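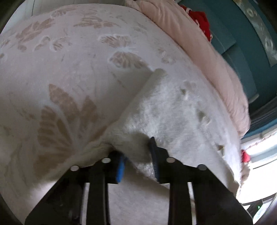

Towel gripper back in use at Wosbridge after pad change

A hand-held gripper used to record towel and bedding work in Wosbridge is back in service after its finger pads were changed and the whole tool was stripped and cleaned.

The tool is one of 16 kept by Mustavico, which collects recordings of household jobs so that robot arms can later be trained to do them. It had been taken out of use in May when white towels began to slip from the fingers partway through a fold.

Staff at the firm's workshop in Bunmont found lint packed behind both pads. The left pad had also started to lift at one corner, so that the fingers met at the tip but left a gap further back. Thin cloth could still be held, but a thick towel would slide out as soon as its weight came on to the grip.

The two pads do not match in colour. One is bright blue and the other a dark navy, and Mustavico says the difference has no effect on how they hold. Both come from the same supplier, Herath, and are cut to the same shape.

Changing them takes 35 minutes if the old glue comes away cleanly. The fingers are opened fully and the tool is laid flat on a bench. Each pad is peeled off from the base towards the tip, and the plastic underneath is wiped down and left to dry before the new one is pressed on. A clamp with soft jaws holds it there while the glue sets.

The silver screws at the joints were taken out at the same time. Two had worked a little loose, which let the left finger rock slightly from side to side. They were put back with a small amount of thread lock and tightened by hand with a short driver. The workshop no longer uses a powered driver on these joints after one stripped the plastic on another tool last year.

Fluff is the main cause of trouble on tools used for towels and bedding. It gathers behind the pads and around the joints, and over time it stops the fingers from closing evenly. The workshop clears it with a stiff dry brush. Compressed air was tried and dropped, as it pushed the lint deeper into the moving parts.

After the repair the tool went through the usual bench check. The fingers are closed on a strip of card at the tip, the middle and the base of the pads, and the card is pulled by hand each time. If it moves at any of the three points, the pad is taken off and fitted again. The opening is then measured at full width and checked against the reading the tool records, with the zero point reset if the two disagree. On this tool the reading was slightly out and had to be reset once.

The last stage is done on a made-up bed with a thick cotton towel, the type of cloth that had been giving trouble. The towel is dropped in a heap on the bedspread and picked up by an edge, then by the middle. Smooth bedding is used underneath on purpose, as a pad that is too sticky will lift the cover along with the towel.

Mustavico's records show that the tool had made 989 recordings on its old pads, far more than intended. Pads on the towel tools will now be changed after 546 recordings, whether or not they look worn. Those used on hard items such as cups and boxes will keep their present schedule, as they pick up very little lint.

A short check has also been added to the start of each session. The person using the tool will brush the pads, try each finger for side play and close the grip once on a folded cloth. Any tool that fails is to be labelled and sent to Bunmont, and should not be adjusted on site.

The repaired gripper has gone back to bedroom work in Wosbridge. Two more towel tools are due at the workshop for the same pads, and the spare set that covered for this one will stay in use until they are returned.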